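Stop Categories and Spare Contacts: Darius Ramanauskas on Small Panel Work

Darius Ramanauskas has built and modified control panels for packaging and conveyor lines since leaving the shipyard trade. His shop, Garus, takes mostly retrofit jobs: older machines with sound mechanics and wiring that has been changed too many times. We spoke in June, before the summer shutdowns began.

The first thing he asks a customer for is the schematic, and the second is the date on it. "If the drawing is older than the last motor, I treat it as a rumor," he said. On a recent job for Vītola, a bakery equipment firm, the drawing set listed 102 terminals. His crew traced every one of them before quoting. The tracing took 9 working days and found 59 wires with no number or the wrong one.

Most of the errors were in the operator circuits. Ramanauskas puts this down to how those circuits get changed. A drive replacement is planned and documented. A pushbutton gets swapped on the night shift, and the contact block that goes in is the one that was in the drawer.

"A normally open block and a normally closed block fit the same holder," he said. "The machine may still start. You find the mistake when you need it to stop." 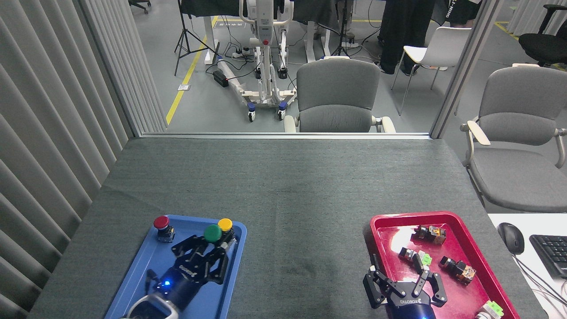
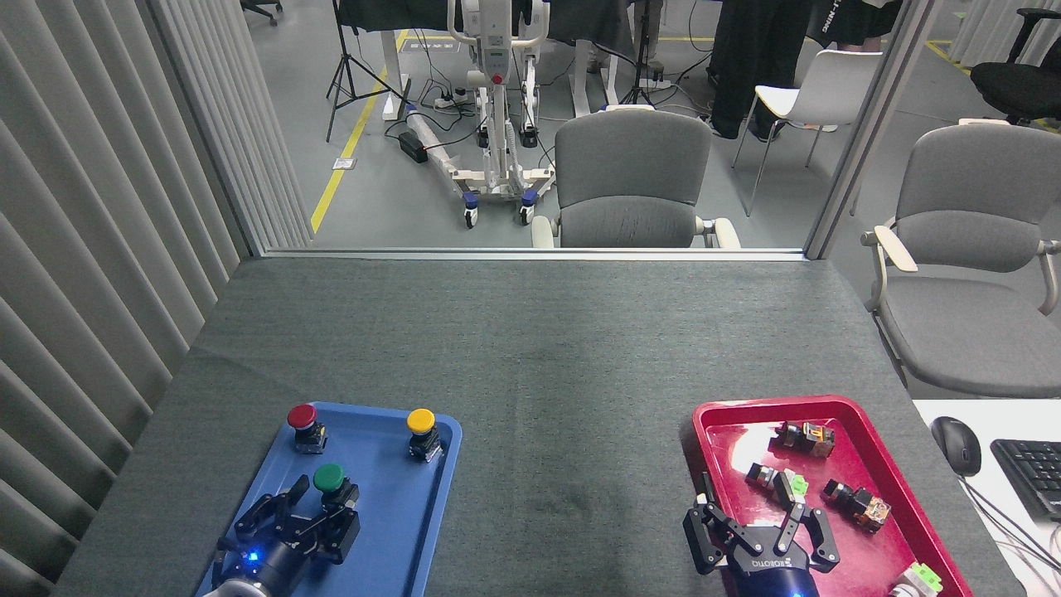 He has firm views on color. Red is kept for stop and emergency functions on his panels, and he will not use it for reset, even when the customer's old panel did. Green is acceptable for start, although he prefers white on machines with more than one start position. Yellow goes to abnormal conditions, such as clearing a jam or interrupting an automatic cycle. Mushroom heads on start functions he usually talks people out of – a large head is easy to hit with an elbow, and a start command should take some intent.

On stop categories he is more flexible. Category 0 removes power immediately. Category 1 brings the load to rest under control and then removes power. "People ask for category 0 because it sounds stricter," he said. "Put it on a loaded conveyor with a lot of inertia and it coasts. The controlled stop gets you to zero sooner." The choice should come out of the risk assessment, and he wants the stopping time measured on the finished machine. At Pevum, a bottling line he rewired last year, the measured figure was 2,921 milliseconds, well over what the guard distance allowed. The guard was moved.

His advice on spares is short. Keep contact blocks in separate bins by type, label the bins with the part number, and throw away anything pulled from a failed station. He also wants one spare terminal for every ten in use, grouped at the end of the rail.

The next project is a labeling machine at Kestulano, where the enclosure has to stay and the door does not have room for the stations the customer wants. Ramanauskas expects to move the selector switches to a side box and run a new multicore cable. He was still waiting for the schematic.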